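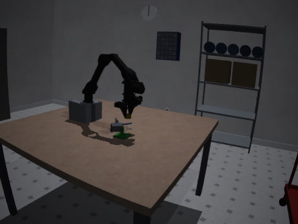
Chapter 3
The Assembly Bench After Automation

3.1 Scope of the chapter

Most assembly work is done at a bench. A part is fetched, placed against another part, pressed home and passed on. When a robot arm takes over the placing step, the bench remains, and so do the shelves and the people who use them. This chapter examines how duties are divided once the arm is in service and what the new division requires in training, staffing and pay grading.

The main case is the Gratcombe plant of Yang, a maker of small pump fittings. Before the change, 12 assemblers each completed whole units by hand. After it, the same 12 people were assigned to three duties: loading, inspection and recovery. Recovery means returning a cell to a known state after a stop. It had no counterpart in the earlier job descriptions and was at first left unpaid as a separate skill.

3.2 Work as planned and work as done

A cell is normally laid out in simulation before equipment is ordered. The model fixes the position of the base, the reach of the arm and the height of the work surface. It seldom includes the operator. At Gratcombe, the planned loading position put the parts shelf behind the person loading, who had to turn for every piece. The fault was found in April, during a trial of 100 cycles, and the shelf was moved.

Po-yen Lau, who led the trial, asked each assembler to record every occasion on which the arm had to be stopped by hand. The records showed that short stops were handled informally – a part was nudged, the cycle restarted, and no entry made in the machine log. Supervisors reading the log alone had concluded that the cell ran unattended.

The Skundthorpe and Mirkgate plants, treated in Sections 3.4 and 3.5, installed similar cells under different staffing rules. Skundthorpe kept one assembler per cell. Mirkgate assigned one person to several cells and reported longer waits after each stop.

3.3 Terms used

Cycle: one complete sequence, from the pickup of a part to the return of the arm to its start position.

Hand stop: any halt begun by a person, whether or not it is logged.

Residual task: a task left to people because it was not included in the automated sequence. Residual tasks are often short and irregular, and they are easily missed in a time study.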